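Two-arm kitchen build at Dindari workshop gets its first snack run
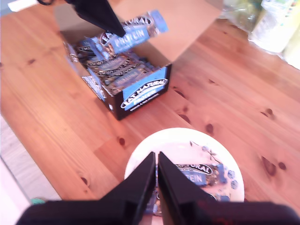
The two-arm robot being put together at the Dindari shared workshop has moved off the test bench and onto a real table, members say. Up to now it was foam blocks only. The job this month is snacks: take a wrapped bar out of its carton, put it on a plate, go back for the next. There's one Eat Natural protein bar lying across the flower-patterned plate and another sticking up out of the carton at an angle, with a black finger pressed against it. Simple for a person. Less so for a pair of grippers with flat, wedge-shaped pads and a carton with a tall flap standing up behind it.

The build goes by the name Simov and has taken up the corner by the drill press since August. Cost so far is $2,000, most of it motors. The grippers were drawn up and printed in the shop, fingers too. First set snapped. Second set held but slipped on anything shiny, so the pads got redone flatter and wider. Current ones are matte black and have been on the arms for 400 grips, going by the log sheet taped to the cabinet.

Wrappers are the hard part, according to the build notes. They crinkle, they slide, and the bars sit packed side by side so there isn't much room to get a finger in. Grip too light and the bar drops back in the row. Too hard and you get crumbs. The notes list three pressure settings tried and the middle one is circled twice.

Control is by hand for now. One person drives both arms from a pair of small copy arms clamped to the next bench, and the big ones follow. The plan is to record 100 clean runs that way, then see if the thing can do any of it alone. No date given for that. A member post on the workshop board just says "when its ready."

Not all smooth. The left arm's wrist has a wobble that shows up after it warms up, and a replacement bearing ordered from Groreck came in the wrong size. Went back, waiting on the new one. Power supply also swapped out after the old one cut off mid-move. Anyone with a spare 24 volt unit is asked to leave it on the shelf marked Simov, with a note saying what was wrong with it if anything.

Next up after bars: mugs, then a bag of rolls. Mugs will need a different pad, something softer, and there is a box of old bike tube under the bench for that. Please dont throw it out.

The workshop will have the arms running at its next open evening, 03/04/2023, at the Cronin Street door. Doors at 6, arms from 7 or so depending on the bearing. Free to get in, kids OK but behind the tape when the motors are on. Bring safety glasses if you've got them, the shop has 2 loaner pairs and thats it.

Parts list and the gripper drawings are in the binder at the front desk. Files for the fingers can be copied to a stick, ask whoever is on desk. The drawings for the wrist are out of date and will be replaced once the bearing question is settled.

Parking is on the street only, the lot behind the building is closed for repaving.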